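Hortensia Sepúlveda had been up late with the map editor when we spoke, and she was still happy to talk for the better part of an hour about Drerndale, the farming puzzle game she has been building in Medina since January. "I wanted a valley you could get lost in and not mind," she told me, laughing.

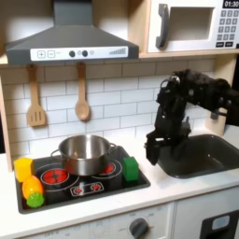 A toy microwave showing 01:30, with wooden utensils hanging beside it.

There are 372 puzzles in it now, down from about 400. "Seema cut the rest," she said, meaning Seema Mishra, her co-designer, "and I sulked for a week, and then I played it again and oh, she was so right!" 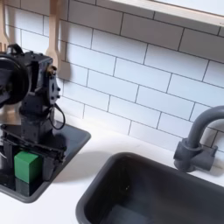
A green block held in a black gripper.

I asked about the river levels, which gave me no end of trouble (I'm still stuck on the second lock).
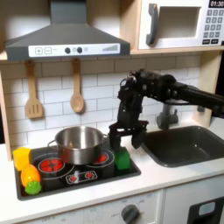

"Everybody gets stuck there," she said kindly. "Go back and talk to the miller, and bring him the lantern." She'd like to add a winter chapter next, if the two of them can agree on the snow.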